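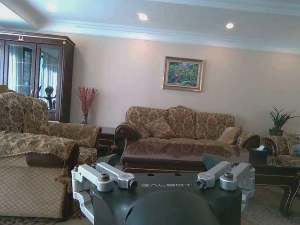 The living room, low down

Review: the Preris Daily Reader, large print edition

I've worked my way through a fair few daily devotionals and most of them lost me by Lent. The Preris I'm still reading in April, every morning before the kettle has boiled, and I love it!

It's a chunky paperback of 749 pages, two to a day for most of the year, with the leftovers given to some very good longer pieces for Advent and Holy Week. Each day has a short passage, a few paragraphs of thought and then one question, printed on its own at the foot of the page. The questions are the best bit. The one on the prodigal son's older brother (who do you secretly think got off lightly?) followed me round Flerham market all morning, and I came home and rang my sister.

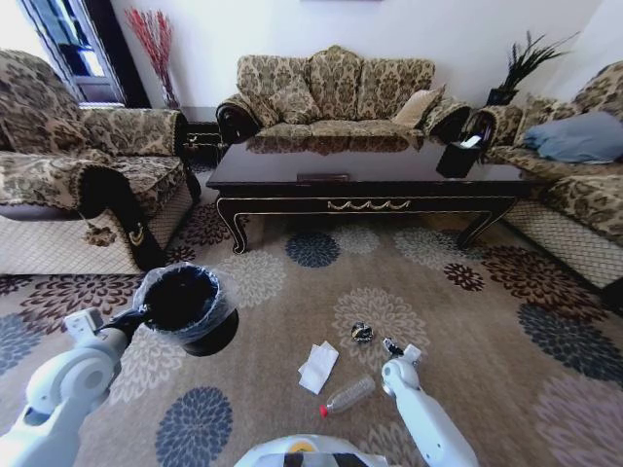 The writing is plain and kind, and it doesn't tell you off. There are 33 readings from the Psalms, including the grumpy ones, which a lot of these books skip. Ruth gets six days in a row and I'd happily have had more. I also liked that when a passage is hard, the writer says so and leaves you to sit with it for a day.

A couple of grumbles. The ribbon is too short to reach past the bottom of the page, so I use an old bus ticket, and the paper is thin enough that a felt pen goes straight through (ask me about page 192). Pencil is fine.
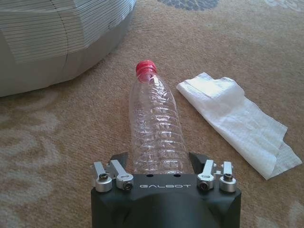 There's a matching notebook from the same people, but I'd save your money, as the margins are generous and I've ended up scribbling in those anyway. Our group at Nomoswood has started using the Tuesday-evening questions at the back, and we've run over time at every meeting so far. Get the large print one even if your eyes are good!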